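Line calling without the chair: how Wenonetti rebuilt its scoring system

Jul 16, 2025

The Malleck Open is a mid-tier hard court tournament with a main draw, a qualifying draw and a junior event that share the same courts. Until last year its scores were entered on tablets by chair umpires, relayed to a desk under the main stand and retyped for the website. The delay between a point ending and the score changing online was often long enough for a second point to be played.

The tournament has since replaced that chain with a system built by Wenonetti, a small sports data firm. Oluwaseun Etim led the engineering work. He describes the starting position without much sentiment.

"There were three copies of the score, and each one was corrected separately," he says. "If an umpire fixed an error on the tablet, the desk had to notice and fix it too, and then somebody had to fix the site. We found matches in the archive where the three copies never agreed."

The new design keeps one record per match, written as a list of events. A point won is an event. So is a let, a medical timeout, a challenge or a correction. The score itself is never stored. It is worked out from the list each time it is needed, by the scoreboard, the website and the broadcast feed alike.

Etim says the approach is old and well understood in banking, and that tennis suits it well. "The scoring rules are fixed and the order of events is everything. If you have the events in the right order, you have the match. A correction is just another event that points back to an earlier one."

The difficult part was the order. Each court has its own network link, and the links at the far end of the site drop out during busy sessions, when spectators' phones compete for the same channels. A tablet that loses its connection must go on accepting points and then send them when the link returns, without duplicating any. Wenonetti gives every event a number when it is created on the court and refuses to publish event 10 until event 9 has arrived.

"People ask why we don't just use the time of day," Etim says. "The clocks drift. We had tablets four seconds apart after a week. In a tiebreak that's enough to put a serve before the point that came ahead of it."

Safta Dumitrescu ran operations for the tournament during the changeover and was the one who had to sign off on using the system for the main draw. She asked for it to run alongside the old process through the whole of the qualifying event, with both sets of results compared at the end of each session.

The comparison covered 2,000 games. Most differences were typing errors at the old desk. Four were faults in the new software, and all of them involved a player retiring during a changeover, when the system still believed a game was about to start.

"I was less worried about the number than about whether they could explain each one," Dumitrescu says. "They came back with the list of events and showed me the line. I could follow it, and I'm not a programmer."

Her own concern was the umpires. The earlier tablets had a large button for each player and little else. The first Wenonetti version added fields for serve direction, rally length and type of error, which the broadcaster had requested. Umpires were missing calls while they filled them in. Dumitrescu had the extra fields removed from the chair and moved to a second operator in the media room, working from the court video.

That second operator is now part of the standard setup on the show courts. The operator's entries are attached to the umpire's events and cannot change them. If the operator falls behind, the statistics are late and the score is not.

Damilola Bassey, who looks after the broadcast side, says the split took some getting used to. Commentators had been promised live rally counts and now receive them a few seconds after the score. She considers the trade a fair one. "The score goes to air, to the betting monitors and to the players' boxes. A rally count goes to a graphic. If I have to wait for one of them, I'll wait for the graphic."

Her team takes the feed in a plain text format with a fixed set of fields. An earlier proposal had used a compressed format that saved bandwidth but needed a special reader at the other end. Bassey turned it down after a test in which a supplier's reader failed and no one in the truck could see what was being sent.

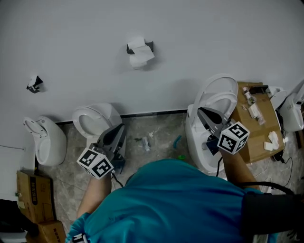

The bandwidth argument did not hold up in any case. A full match rarely produces more than 300 events, and each event is shorter than a text message. The video pictures beside it use far more capacity in a single second.

Storage is handled at two sites. The primary server is in the tournament office, and a copy is kept at a hosting centre run by a firm called Akande. If the office loses power, the courts switch to the Akande copy and carry on from the last confirmed event. The switch has been rehearsed at each event since October, and was needed once during play, when a generator was being serviced.

"The changeover took longer than I wanted," Etim says. "The courts were fine. The public scoreboard hung on to its old connection and had to be restarted by hand. We've since made it give up sooner."

There is still work outstanding. Doubles matches with a substituted umpire produce a gap in the numbering that has to be closed manually. The junior event uses a short set format that the software treats as a special case, and Etim would like to see every format described in a settings file that tournament staff can edit themselves. Dumitrescu wants that as well, provided the file is locked once play begins.

The next installation is at the Todley indoor event, where the network is wired and dropouts should be rare. Etim expects a different set of problems there — the courts are divided by curtains and renumbered overnight as sessions change, and the present software assumes that a court keeps its number for the length of a tournament. A fix is being tested now, with each tablet tied to a position in the hall and the court number assigned at the start of each session.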